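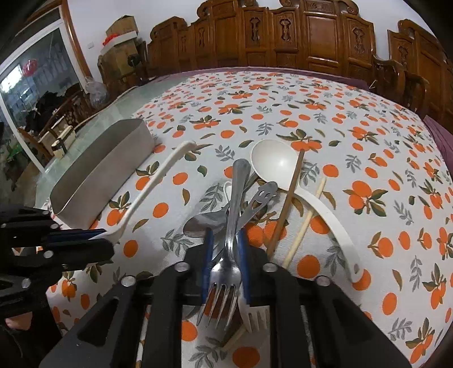 Firnik hand unit closed on mixed cutlery, steel tray to the left. Attached to ticket 294.

Home Tickets Knowledge base Hardware Log out

Last updated: December

Ticket 294
Subject: Firnik jaw width sticks at 21 mm during visitor demonstration
Product: Firnik hand unit, Todus recorder
Site: Shahbazi house, dining room
Opened by: demonstration team
Handled by: Climumard field support
Priority: high (visit in progress)
Status: closed, with one follow-up open

Report as received, 09:10

We are running the household demonstration at the Shahbazi house today for two groups of visitors, one in the morning and one after lunch. Each group gets a 45 minute slot. The task is sorting cutlery into the steel tray. One of us does it by hand with the Firnik while Todus shows the camera view and the jaw width on the laptop, then visitors who want to can have a go.

During the set-up run the jaw width went down to 21 mm as the fingers closed and then stayed there. Opening the fingers fully made no difference to the number. It came back after about a minute and then did it again on the next pick. The camera view is fine and does not freeze. The fingers themselves move normally, it is only the reading.

First group is due at 10:00. We need either a fix or something we can say to them.

Already tried:
- Restarted Todus. Number came back, then stuck again on the second pick.
- Swapped the cable for the spare. No change.
- Wiped the pads.

Photo attached. It shows the kind of grip we have been doing, several items together between the blue pads.

Support, 09:22

Thanks. Please send the Todus session log (Settings, Session, Export) and let us know the following.

1. Does it stick when you close the fingers on nothing?
2. Does it stick when you pick a single item?
3. Is the low-power option on in the laptop settings?
4. Which firmware does the hand unit report?

In the meantime please do not recalibrate. If you recalibrate while the number is stuck, the wrong value is saved as the closed position and we then have two faults to sort out.

Demonstration team, 09:31

1. No. Opened and closed it twenty times on nothing, number follows every time.
2. Single steel fork, no. Single plastic spoon, no. The white ladle, no, although the ladle is awkward to get hold of on its handle and we only tried it three times.
3. It was on. Now off. No change.
4. It says "current". There is no number next to it. Log attached.

So it only happens with a bundle. We have steel forks and spoons, plastic ones, chopsticks and one flat handle with holes cut in it, all mixed.

Sorry, we did recalibrate once, before your message came through.

Support, 09:40

Log received. Two things in it.

First, the recalibration at 09:26 did save a bad value, so the closed position is now set to 21 mm. Please clear it: Todus, Hardware, Firnik, Clear saved positions. Then fingers fully open, press Set, fingers fully closed on nothing, press Set.

Second, the log shows a warning each time the number sticks, "width change rejected". Todus throws away a width change that it thinks is too fast to be real. There is a filter for this. It is meant to catch a knock or a loose connector. When you grip a bundle, the items can shift against each other and the fingers drop inwards very quickly as they settle. The filter treats that as a knock, holds the last good value and waits for the reading to come back near it.

With a single item the fingers stop once and stay stopped, so the filter has nothing to reject.

To turn the filter down: Todus, Hardware, Firnik, Advanced, Width filter. Change it from Strict to Normal. It should not be on Strict for cutlery. Do you know when it was changed?

Demonstration team, 09:48

Saved positions cleared and set again. Fully closed now reads 0 as it should.

Width filter was on Strict. Now on Normal. We have not changed it ourselves. This laptop came back from the bench test so it may have been left from that.

Running ten picks now.

Demonstration team, 09:56

Ten bundle picks, stuck once, on pick seven. It recovered by itself in a couple of seconds. Much better but we would rather it did not happen in front of people. Group is at the door so we are going ahead on Normal.

Support, 09:58

Fine to go ahead. If it sticks, open the fingers fully and hold them open for a slow count of three. That resets the filter. Please keep the session recording so we can look at it afterwards.

Demonstration team, 11:05

Morning group done. Notes while we remember them.

The number stuck twice in the whole slot. Both times the person holding the Firnik opened it and counted and it came back. The visitors did not seem to mind. One of them asked if it was the gripper or the laptop that had the problem and we said laptop, which we think is right.

Four visitors tried it themselves. Most of them grip much harder than we do and all of them went for as many items as they could in one go, even after we said one at a time was fine. The next group will probably be the same, so telling people to pick single items is not a real workaround.

Other questions from visitors, in case they are useful for the sheet:

- Is it a robot? We said no, it is a hand tool with the same fingers the robot has, and a person moves it.
- Does it record sound? Not in this set-up.
- Why a dining table and not a bench? We said the point is ordinary rooms with ordinary things in them.
- Can it pick up one chopstick? Yes, if you come in across it. Along it is hard.
- Would the tray be easier if it was lower? Probably. The sides are high and straight, and people caught the fingers on the rim when they came in from the side. We told them to come in from above.

One more thing that may or may not be related. Position tracking dropped out briefly three times. The camera was low and turned towards the left-hand side of the table each time, where the glass top is not covered by the cloth. Tracking over the cloth itself was steady throughout.

Support, 11:30

Thank you, the recording is helpful. We have gone through it.

Width reading: both stuck readings are the same fault as before. On Normal the filter still rejects a change if it happens inside a single camera frame. Please try Width filter set to Off for the afternoon. The risk with Off is that you will see the number jitter a little when the unit is knocked. For a demonstration that is acceptable. For proper recording sessions it should go back to Normal.

Position tracking: separate fault, and a known one. Bare glass gives reflections which move when the camera moves, and Todus takes some of them for fixed points. The printed cloth is good for tracking, it has plenty of detail all over. If you can, pull the cloth across so the glass is covered, or shift the tray and cutlery further towards the middle so that people have no reason to point the camera at the edge. The glass in the door can do the same thing but in your recording it was too far away to matter.

Please check the pads as well before the next group. After hard gripping on fork tines they can creep along the finger. If the end of a pad is past the end of the finger, push it back on.

Demonstration team, 12:15

Filter set to Off. Pads checked, one had crept by a small amount and has been pushed back. We could not pull the cloth over any further without it coming short on the other side, so we moved the tray in instead.

Ran 21 bundle picks over lunch, which is a coincidence with the other 21. No stuck readings. Jitter is visible if you watch for it but you have to be told.

Demonstration team, 15:20

Afternoon group done. No stuck readings at all. Tracking dropped once, when a visitor turned round to talk with the unit still in their hand and pointed it at the floor. It picked up again when they turned back.

More people wanted a go this time and we ran over by a few minutes. The session counter says 83 picks for the day, including set-up and the lunchtime run.

A child asked to do the ladle and got it into the tray on the second try, handle sticking out over the side. We counted that as in.

Is it all right to close this?

Support, 15:45

Closing the main fault. Summary for anybody who finds this later:

Symptom: Firnik jaw width holds at one value after closing on a bundle of items. Camera view and finger movement normal.
Cause: Todus width filter left on Strict. Quick inward movement of the fingers is rejected as a knock.
Fix: Width filter to Normal for recording, Off for demonstrations with mixed or loose items.
Do not: recalibrate while the value is stuck. If this has been done, clear saved positions and set open and closed again with nothing between the pads.
Quick recovery: open fully, hold for a count of three.

Before you pack up please set the filter back to Normal, as this laptop goes out again next week. Export the afternoon session too and attach it here.

Demonstration team, 16:10

Set to Normal. Afternoon session attached. The spare cable is back in the lid pocket and works, the label on it saying "faulty" is an old one and can come off.

Support, 16:25

Received. Label noted. Follow-up opened with the Todus team: a stuck width should show a message on the screen and not only in the log, and Set should be greyed out while the value is held. This ticket stays linked to it.

Related: Todus loses position near glass or mirrors; Replacing Firnik pads; Preparing a room for visitors

Back to top Previous ticket Next ticket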